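Thread by Ayodele Ekwueme
August · 2 min read

Okay friends, a few of you asked how we write the house rules for the robot arm bench at Skundis, so settle in with a coffee, this one runs long (they always do with me!).

Rule one, and I will repeat it until I retire: the work surface gets one plain matte color. We went with brown. Shiny tables throw light right back at the wrist camera, and see-through plastic is hard enough to find already.

Rule two is about clear stuff. Lids, cups, wrappers, anything you can see through. Each one gets logged by name before a session starts, and "clear thing" is not a name. Tetteh Appiah once went back through 500 of our log entries and found 92 that said exactly that. Bless him for his patience.
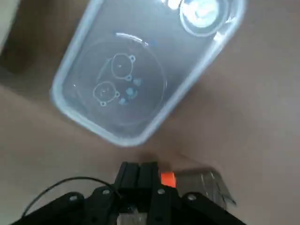 Clear disc with the bears on it, sitting in the cloudy tray. Fingers closed, pointed at the near end.

Rule three: fingers together before the arm travels toward a container. Open fingers love to catch a rim, and a thin plastic tray will happily ride along with them to the other side of the bench.

Rule four: glare gets written down. If there's a bright streak over the edge of a part, say so in the notes and leave the lamp where it is until the run is over. Mirko Lo Presti and I argued about this one for a whole lunch, and I'm pleased to report he now teaches it to the new folks.

Rule five: cables. Look at the loop by the gripper before every run, move the wrist through its full turn by hand, and watch that nothing pulls. It takes 2 minutes. Please just do it.

Rule six, for loose film and wrappers: decide before you press start whether a piece is part of the task or trash. Write down which. I don't mind either answer, I only mind finding out afterward!

The team over at Bandlow keeps a much longer list, 4,000 words last I looked, and it's lovely, but I like ours short enough to tape to the bench.

If your shop does the glare rule differently, tell me how. I'm rewriting that page this week.

Contact | © Ayodele Ekwueme | Back to top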